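January 2018

Resolved to clear the table before supper. I have been resolving this since the second, and the table has been winning. Everything in the place that lacks a home ends up on it, and a good deal that has a home goes there too, for the company I suppose.

Heidrun came by at noon, looked it over and said I should sort by room. Fine, but which room does a knife belong to when it's lying next to a brush? I moved the remote twice and put it back both times. The fork I left where it was.

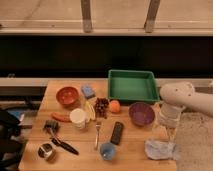 Vandana's method is the green tray. All strays go in the tray, the tray goes on the shelf, and you feel like a new person. I tried it in May and felt like the same person with a full tray. It took me until August to find the stamps.

Still, the bowls could go back in the cupboard, red and purple both, and the white cup with them. That would be 2 minutes' work. I spent 42 on the phone to Grewal about the boiler instead, most of it music.

Supper on my knees again. Soup, a little too salty. Must ask Heidrun for her key back, or at least for warning.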